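Foro Olstead › Casa y ropa › Lavado, plancha y doblado

Tema: Pantalones cortos con cintura elástica, cómo dobláis los vuestros

Páginas: 1 de 2

marisa_tendal
Mensajes: 200
Registrada en marzo de 2018

Abro tema porque en el de camisetas ya nos estábamos desviando. En casa somos cuatro y en cuanto llega el buen tiempo todo el mundo va en pantalón corto de deporte. Tengo un cajón entero solo para eso y no consigo que se mantenga ordenado ni una semana. Los doblo por la mitad, pierna sobre pierna, luego otra vez por la mitad, los apilo y al segundo día la pila está deshecha.

El problema principal es la goma. En un vaquero corto la cintura se queda donde la pones. En los de deporte la goma encoge la tela y forma un bulto, con lo que una parte de la pila sube más que la otra y se cae hacia un lado.

¿Alguien tiene un método que funcione? No quiero comprar más separadores, ya tengo unos de Daltance que se me han abierto por las esquinas.

planchador_tardio
Mensajes: 1038

Yo los enrollo. Doblas una pierna sobre la otra, metes hacia dentro el pico de la entrepierna para que quede un rectángulo y enrollas desde la cintura hacia los bajos. La goma queda dentro y deja de molestar. Los pones de pie en el cajón, uno junto a otro, y se ven todos de un vistazo.

Lo del pico es importante. Si no lo metes, el rollo sale más gordo por un extremo.

Nuria.B
Mensajes: 40

Enrollar no me convence nada. Lo probé un verano entero y los rollos se abren en cuanto sacas uno del medio. Además los de tela fina salen con marcas cruzadas, y a mí un pantalón con rayas de arruga a media pierna me da mala impresión aunque sea para correr.

Mi sistema es este:

Extiendo el pantalón sobre una superficie plana y lo aliso con la mano desde la cintura hacia abajo.
Doblo una pierna sobre la otra.
Bajo la cintura hasta dos tercios del largo.
Subo los bajos y los meto dentro de la goma.

Queda un paquetito cerrado y la goma sirve para sujetarlo. Lo llevo haciendo así desde que los niños iban a natación y tenía que preparar bolsas.

planchador_tardio
Mensajes: 1038

Pero si metes los bajos dentro de la goma la estás estirando todo el tiempo que está guardado. Al final del verano la cintura está dada de sí. Yo eso lo hice con calcetines y me los cargué.

Nuria.B
Mensajes: 40

Los calcetines los estiras mucho más. En un pantalón metes solo un trozo de tela fina. Tengo algunos de hace años y siguen bien de cintura.

marisa_tendal
Mensajes: 200

Gracias a los dos. Esta tarde probé el de Nuria con unos cuantos. Con los lisos bien, con los que llevan forro interior de malla no hay manera: el forro se va por su lado y el paquete sale torcido. ¿Qué hacéis con el forro?

Pak-hei Fu
Moderador

Con forro, lo que mejor me ha ido es ocuparse de él antes de doblar nada. Se mete la mano por la cintura, se estira el forro hacia abajo por cada lado y se saca la mano sin arrastrarlo. Después ya se puede alisar por fuera. Si se empieza alisando por fuera, el forro se queda hecho una bola y se nota al tacto.

Sobre la discusión de la goma, creo que depende de la cintura. Una goma ancha y cosida a la tela aguanta bien el método de Nuria. Una goma estrecha metida en un dobladillo se retuerce, y para esas prefiero el doblado plano en tres.

He movido aquí dos mensajes del tema de camisetas que hablaban de lo mismo. Si falta alguno, avisad.

tere_de_la_sierra
Mensajes: 40

Yo creo que lo que falla muchas veces es el paso de antes. La gente coge el pantalón de la cesta, lo sacude y lo dobla en el aire. Así no hay método que valga. Hay que ponerlo en la mesa, pillarlo por la cintura y dejarlo bien extendido, y solo entonces doblar.

Lo digo también por la mesa. Sobre la de cristal del comedor la tela resbala y acabas persiguiendo el pantalón. Sobre cartón se queda quieto. Lo que sobra de largo puede colgar por el borde sin problema mientras colocas la parte de arriba.

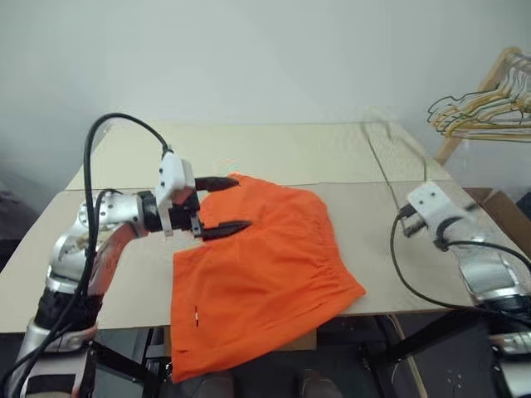

Paso a paso, tal como lo hago yo:

1. Cartón liso sobre la mesa, sin cinta ni grapas que enganchen la tela.
2. Pantalón encima, con la cintura hacia el fondo o en diagonal, como te pille mejor la mano.
3. Una mano sujeta cerca de la cintura y la otra estira hacia los bajos.
4. Repaso de las arruguitas de la goma con el canto de la mano. No se van del todo, ni falta que hace.
5. Se sube todo a la mesa y ya se dobla como quiera cada cual.

El cartón lo saco de cajas de mudanza abiertas. Las planchas juntas, borde con borde, y cuando se ensucian, al contenedor azul.

quique_lavadoras
Mensajes: 200

Lo del cartón me parece una complicación. Una manta vieja encima de la mesa hace lo mismo, la guardas doblada y no tienes planchas de cartón apoyadas detrás de la puerta.

tere_de_la_sierra
Mensajes: 40

La manta suelta pelusa. En un pantalón naranja o amarillo la pelusa oscura se ve muchísimo. Con una sábana gruesa te lo compro, con una manta no.

quique_lavadoras
Mensajes: 200

Pues una sábana. El caso es no resbalar.

Y ya que sale el naranja: ¿cómo los laváis para que no pierdan el color? A mí los fuertes se me quedan en salmón a mitad de temporada. Lavo a 40 grados con detergente normal y tiendo al sol.

Nuria.B
Mensajes: 40

Ahí lo tienes, el sol. Tiéndelos a la sombra y del revés. Y baja a agua fría salvo que estén muy sudados. Los de color vivo los lavo aparte las dos primeras veces por si sueltan.

planchador_tardio
Mensajes: 1038

De acuerdo con lo del revés. Con lo del agua fría no tanto. La ropa de deporte lavada siempre en frío acaba oliendo, sobre todo la cintura, que es donde más se acumula. Yo alterno: frío entre semana y 40 una vez cada tanto, siempre que la etiqueta lo permita. Suavizante nada, que en esas telas deja una película.

marisa_tendal
Mensajes: 200

Suavizante les he echado siempre. ¿Tan malo es?

planchador_tardio
Mensajes: 1038

Malo no, pero la tela técnica deja de absorber bien. Prueba un mes sin él y comparas. Yo usaba el de Khosravi y dejé de echarlo en la ropa de deporte. En las toallas también, ya puestos.

rosaura77
Mensajes: 40

Entro con otra duda. ¿Cortáis las etiquetas que llevan por fuera? Me refiero a esas pequeñas cosidas en un costado o en el bajo. A mi hijo le molestan y yo tengo miedo de cortar el hilo de la costura y que se abra.

Pak-hei Fu
Moderador

Si está pillada dentro de la costura, no conviene arrancarla. Se corta al ras con una tijera de punta fina y se deja el resto dentro. Si está cosida encima, con un descosedor se saca puntada a puntada y no queda agujero, como mucho una marca que se va con los lavados.

De todas formas, las de fuera no rozan la piel. Mira que no sea la de dentro, la de composición, que suele ser más rígida y estar a la altura de la cadera.

rosaura77
Mensajes: 40

Era la de dentro. La he cortado esta mañana y se acabó el drama. Le hice una foto antes por si necesito mirar lo del lavado.

quique_lavadoras
Mensajes: 200

Vuelvo al doblado. He probado los dos métodos con la colada de hoy. El rollo me ocupa menos en la bolsa del gimnasio. El paquete de Nuria me va mejor en el cajón, pero tardo bastante más y con la colada de toda la familia no me compensa. Al final he doblado en tres en plano y los he puesto de canto en una caja de zapatos.

Nuria.B
Mensajes: 40

Tardas más los primeros días. Después sale solo, lo hago viendo la tele.

tere_de_la_sierra
Mensajes: 40

De canto en caja de zapatos también los tengo yo, los de invierno de estar por casa. Va bien mientras la caja esté llena. En cuanto sacas unos cuantos se vencen todos hacia el hueco. Lo arreglé con un trozo de cartón cruzado que voy moviendo según baja la cantidad.

quique_lavadoras
Mensajes: 200

Ya estamos otra vez con el cartón – pero me lo apunto.

marisa_tendal
Mensajes: 200

Actualizo. He vaciado el cajón entero. Los de forro van doblados en tres, después de colocar el forro con la mano como dijo Pak-hei. Los lisos, en paquete. Los de la piscina los he enrollado y están en la bolsa, que es donde tenían que haber estado siempre.

He puesto una sábana vieja en la mesa y se nota la diferencia, la goma queda mucho más plana si la repasas antes. Aparecieron unos que ya no le valen a nadie y los he apartado para dar.

Me falta convencer a los demás de que saquen el de delante y no el de abajo del todo. ¿Las cajas bajas de Troltilholm las conoce alguien? Son las de tela con asa. Me sobra un hueco al lado de los paquetes y no quiero otra cosa que se me abra por las esquinas.

planchador_tardio
Mensajes: 1038

Tengo dos. La tela es blanda y se vencen si no las llenas, pero en un cajón, encajadas, aguantan. Mide el alto antes, que a mí una me roza con el cajón de arriba y tengo que empujarla cada vez que cierro.

Pak-hei Fu
Moderador

Las preguntas sobre cajas y separadores, mejor en Armarios y cajones, que allí hay un tema abierto con medidas. Este lo dejo abierto para doblado y lavado. En abril pondré un mensaje fijado con los tres métodos que han salido, así que si alguien hace otro distinto que lo cuente antes.

Nuria.B
Mensajes: 40

En el del paquete pon que la cintura baja dos tercios, por favor. La gente la baja hasta la mitad y luego dice que se le abre.

Página siguiente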